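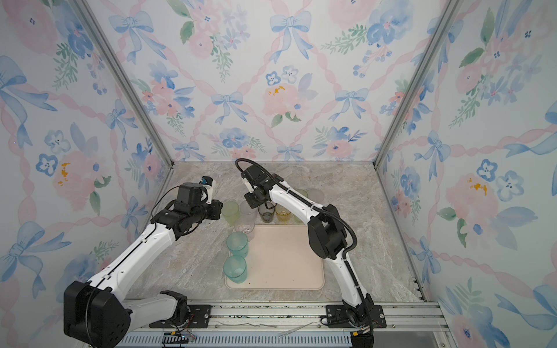
Thursday, January 29, 2026
Posted by the Monura bench blog

A reader going by Arrieta wrote in after my last post to ask why I hadn't simply turned the grip force down and got on with it. Fair question! I did turn it down, twice, and the right arm went on squeezing as if I hadn't said a word - so you can imagine the week I've had.

Most of you know the job by now: two arms, plastic-light cups, one pink tray, over and over. We'd got through 1,337 pickups since June with nothing worse than a few tip-overs, and I had grown a bit smug (I'm sorry to say I bragged to the folks at Vistthorpe). Then on a perfectly ordinary run the right gripper closed on a cup and didn't open again. I hit stop, and the arm stopped nicely, but the fingers stayed shut. I stood there for ages with my hand halfway out, and I'm glad I kept it there.

The log showed the open command going out 41 times with no answer. My new, lower setting had never been saved either, so it was still closing at 70 percent. I've sent the lot to Drirwood, who made the gripper firmware, and they suspect a dropped connection at the wrist when the forearm swings all the way left.

Until I hear back, power comes off both arms before anyone reaches over that table, me included. I'm also running the right one at a crawl, 3 cups at a go, and checking the cable after each.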